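Rovbridge Handling Lab
Plate Racking Cell 2: Routine Safety and Condition Check
Date of check: Thursday, February 15, 2024
Checked by: Elango Kotian
Reviewed by: Tharushi Haque
Interval: every 4,000 cycles, or after any change to the gripper
Previous full check: October

Marks used: OK, WATCH (usable, look again at next check), FIX (do before the next unattended run), N/A.

Section A. Before entering the cell

A1. Controller in hold, speed override at minimum. OK
A2. Emergency stop at the operator desk stops all joints. OK
Comment: Pressed once with the arm standing still and once during a slow move. Dropped out both times. Reset needs the key and the green button, as it should.
A3. Emergency stop on the teach pendant. OK
A4. Lockout tag on the main switch during hands-on work. OK
Comment: The tag holder is missing one screw. It holds, but please put a new one in when somebody has the small driver out.
A5. Keep-out line readable on all open sides. WATCH
Comment: The tape is worn on the side where people walk past to reach the desk. The line is set 620 mm past the farthest point the gripper can reach. When the tape is replaced, measure it again and don't just go over the old line.

Section B. Arm and mounting

B1. Base bolts at marked torque, paint lines unbroken. OK
B2. Joint play by hand, brakes on. OK
Comment: Slight movement at the wrist, same as in October. The Sterkik service sheet allows it. I wrote the reading in the log.
B3. Motor housings and brackets, screws all present. OK
Comment: One bracket screw near the wrist took a quarter turn. Marked with paint so we can see if it backs out again.
B4. Unusual noise or heat after 20 minutes of running. OK
B5. Home position repeats against the pin. OK

Section C. Gripper

C1. Fingers closed by command, tips meet evenly. OK
C2. Finger tips free of chips and sharp edges. OK
Comment: Wiped down with a damp cloth. No solvent on the tips, please.
C3. Finger rods straight, no rubbing at the base. OK
C4. Grip holds on power loss. OK
Comment: Tested with the largest plate we run, 255 mm, held low over a folded towel. It stayed in the fingers until I opened them by hand.
C5. Wrist camera lens clean and mount tight. OK
C6. Approach to the plate rim at slow speed. WATCH
Comment: See section D. The approach height was taught before the last finger change and has not been taught again.

Section D. Cables and clearance at the rack
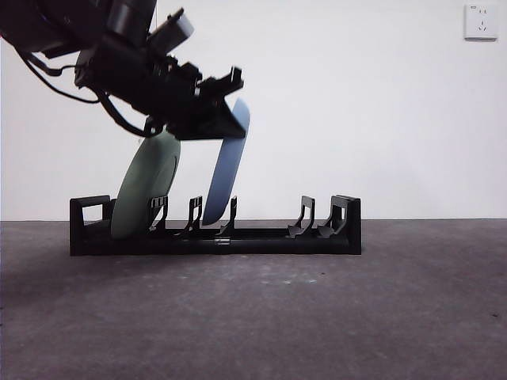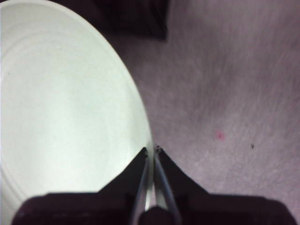 D1. Slack in the wrist cables must be enough for the full turn of the last joint and no more than that. Mark: FIX. The loops were left long when the Amissah connector was swapped, so that the plug could be reached without taking the bracket off. With the blue plate held over the rack, the cables droop from the left side of the arm and bunch up tightly at the gripper, just over the green plate in the end slot. A loop that low can hook a rim on the way back up. Shorten the drooping section, tie it at the bracket above the gripper, and run the last joint through its whole travel by hand before powering up. Don't tie the bundle to the gripper body itself.

D2. Clearance between the arm and plates already racked. FIX
Comment: Related to D1 but it needs its own change. The end slot is filled first in the current program, and the arm then has to work next to a plate that leans out toward it. Fill from the far end, or raise the travel path until it passes clear. Tharushi prefers the second option, as the slot order is used in the reports. I have no objection as long as the new path is run at slow speed with a plate in every slot.

D3. Finger position at the rim before closing. WATCH
Comment: On the round white plate the tips come up right at the edge, with only a narrow gap between them for the rim. That is the correct place, but a small error in height will put a tip on the face of the plate or push the rim away. Teach this point again with the present fingers. Use the wrist view for the side-to-side position and check the height from outside the line.

D4. Connectors fully seated, latches closed. OK
D5. Cable jackets, no cuts or flat spots. OK
Comment: Checked by touch along the whole length with the power off.

Section E. Rack and floor

E1. Rack in its taught position. OK
Comment: Moved a little when I leaned on it. It is the Berham rack and it weighs very little empty. Add grip pads under both ends.
E2. Dividers upright, none cracked. OK
E3. Clip on the front rail closed. OK
Comment: Press it down with a thumb before each session. Add this to the daily card.
E4. Floor around the rack free of grit and broken pieces. OK
Comment: Swept before the test and again after.
E5. Plates checked for cracks before loading. OK
Comment: Took one chipped plate out of use. Chipped plates go in the hard bin by the door and not back on the shelf.

Section F. Paperwork and settings

F1. Program backup made before changes. OK
F2. Force limit matches the value on the cell card. OK
F3. Names on the permitted user list are current. WATCH
Comment: Two people on the list have left. Tharushi to send a new one.

Open actions

1. Shorten and retie the wrist cables (D1). Elango.
2. Raise the travel path over the rack and test with all slots full (D2). Elango, with Tharushi watching the first run.
3. Teach the rim approach again (C6, D3). Elango.
4. Grip pads under the rack (E1). Anyone, pads are in the second drawer.
5. New tape, measured (A5). Tharushi.
6. User list (F3). Tharushi.

Result: Cell may be used at reduced speed with a person at the desk. No unattended runs until actions 1 and 2 are signed off on this sheet.

Reviewer comment, T. Haque: Agreed. For action 1, please also write the new loop length on the cell card so the next person who changes the connector puts it back the same way. I have moved the unattended run off the schedule, and it goes back on when both signatures are here.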